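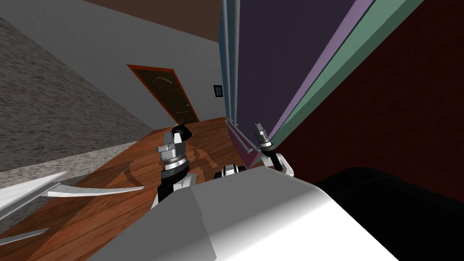 四月に引っ越しをしました。新しい部屋は、四十年前に建てられた建物の五階にあります。エレベーターはありますが、とても小さくて、自転車は入りません。そのことについては、また別の日に書きます。

今日書きたいのは、床の音のことです。

前の部屋の床はカーペットでしたから、私は自分の足音というものをほとんど知りませんでした。今の部屋は木の床です。朝、台所へ歩くと、三歩目のところで「ぎい」と鳴ります。戻るときは鳴りません。同じ場所を踏んでいるつもりですが、行きだけ鳴ります。どうしてでしょうか。二週間考えましたが、まだわかりません。

日本語には、このような音のことばが本当にたくさんあります。「ぎい」「ぎし」「みし」「きゅっ」。私は日本語を勉強して九年になりますが、「ぎしぎし」と「みしみし」の違いを、きちんと説明できる自信がありませんでした。それで、会社の昼休みに同僚たちに聞いてみました。ある人は「ぎしぎしはこすれる音、みしみしは重さがかかる音」と言いました。別の人は「みしみしのほうがこわい」と言いました。私は二番目の説明が好きです。たしかに、夜中に「みしみし」と聞こえたら、私はふとんから出たくありません。

私の母の国のことばには、床の音を表す動詞が一つあります。ドアの音にも、古いベッドの音にも、同じ動詞を使います。それで困ったことは一度もありませんでした。しかし日本語を覚えてから、その動詞だけでは少し足りないように感じます。ことばが増えると、聞こえる音も増えるのかもしれません。

さて、音が気になるので、友人のアンネリース・エーダーさんにメールを書きました。アンネリースさんは昔、家具の修理を習っていて、木のことにくわしい人です。返事はすぐに来ました。長い返事でした。短くまとめると、次のようなことです。

木の板は、空気が乾くと縮み、湿ると少しふくらみます。板と板のあいだにすきまができると、踏んだときに板どうしがこすれて、音が出ます。くぎがゆるんでいる場合もあります。一枚だけ鳴るのなら、心配する必要はあまりありません。梅雨に入って音が消えたら、乾燥のせいだったと考えてよいそうです。そして最後に、「油をさしてはいけません」と書いてありました。私はちょうど油をさそうと思っていましたので、どきっとしました。

油のかわりに教えてもらったのは、ベビーパウダーです。鳴る板のすきまに少しだけ粉を落とし、古い歯ブラシで中へ入れて、上から何度か踏みます。残った粉は乾いた布でふきます。すべりますから、靴下で歩くときは気をつけなければなりません。（私は気をつけませんでした。ころびませんでしたが、冷蔵庫に抱きつきました。）

結果ですが、三歩目の「ぎい」は「き」になりました。小さくなったというより、短くなった感じです。私はこれで満足することにしました。部屋は借りているものですから、板をはがすことはできません。管理会社に電話をすれば見てもらえるかもしれませんが、「き」のために電話をするのは、すこし恥ずかしいです。

下の階の人のことも考えました。私の「き」が、下では大きな音になっているかもしれません。引っ越しのあいさつで一度お会いしましたが、そのときは音の話をしませんでした。先週、階段でまたお会いしたので、思いきって「うちの足音はうるさくないでしょうか」と聞きました。その方は少し考えて、「お帰りになったのはわかりますね」とおっしゃいました。

この返事を、私はその晩ずっと考えていました。うるさいという意味でしょうか。うるさくないという意味でしょうか。日本語の勉強を九年していても、こういう文はむずかしいです。同僚のリーファさんに相談したら、「両方だと思う」と言われました。リーファさんも外国から来た人なので、二人で考えても答えは出ません。しかたがないので、台所の入口に小さいマットを敷き、いすの足にはフェルトを貼りました。フェルトは十八枚入りを買いました。丸い形のものは、いすの足より少し大きくて、はさみで切る必要がありました。切ったものはすぐに端からはがれてきます。次は四角いものを買うつもりです。

それから、夜の十時を過ぎたら、かかとから歩かないようにしています。つま先から静かに足をおろします。はじめは自分がどろぼうになったような気がしましたが、慣れると悪くありません。ふくらはぎが少し強くなりました。

掃除のことも一つだけ書いておきます。カーペットのときは掃除機だけでしたが、木の床はほこりがよく見えます。朝の光が低いときは特によく見えます。前の部屋にもきっと同じだけあったのだと思うと、あまりよい気持ちではありません。いまは朝、掃除機の前に乾いたモップを一度かけています。板の向きにそって動かすと、すじが残りません。ぬれたぞうきんは、アンネリースさんに止められています。どうしても使うときは、かたくしぼって、すぐに乾いた布でふくようにとのことです。

六月になったら、雨の日に三歩目の板を踏んで、音を聞いてみます。もし消えていたら、またここに書きます。もし「みし」になっていたら、そのときは管理会社に電話をします。

床の音にくわしい方がいらっしゃいましたら、コメントで教えてください。行きだけ鳴る理由も、まだ知りたいです。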